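Search threads, people, topics
Go

Tayla Tautahi
June 9, 2021 · 2 min read

1/ So I've gone and re-waxed my old weekender from Medve and I'm so pleased with it that you're all getting a thread. Sorry in advance!

2/ I bought it second-hand in Jodbridge for 138 quid, which felt like a lot for a holdall with a stiff zip and someone else's sand in the pockets. That was 11 years ago and it's been on every trip since.

3/ By April the canvas had gone pale at the corners and rain was getting straight through. Selina Eberhard (you should follow her, she mends everything) told me to stop moaning and buy a tin of wax.

4/ Brush it down first. Properly! Then cold water and a sponge, no soap, and let it dry for a whole day. I hung mine in the shower and frightened my brother.

5/ Warm the tin in a bowl of hot water till the wax goes like soft butter. Old T-shirt, small circles, thin coat. Do the seams with a toothbrush, they drink it up.

6/ Then the hairdryer, which is the best bit. You watch the cloudy patches melt in and the colour comes back all dark and rich. I did around 10 minutes a side and could have carried on all night.

7/ Tane Donnelly asked if it smells. Yes, a bit, like a garden shed. Mine lived on the balcony for a few days and now I only notice it with my nose right in it.

8/ Don't do this on nylon, by the way, or on anything with a coating already. It just sits on top and goes sticky. Ask me about my poor Zevano backpack.

9/ Zip tip from Zoltán Vida: rub a plain candle along the teeth, run it back and forth 7 times or so, wipe off the crumbs. Mine glides now!

10/ Next job is the shoulder strap. The leather's cracked near the buckle, so if anyone's found a balm they love that doesn't darken tan leather, please tell me. I've got a whole free weekend and I'm ready to go.

Contact · © 2021 · Back to top
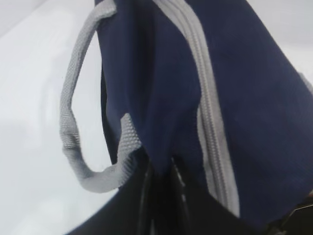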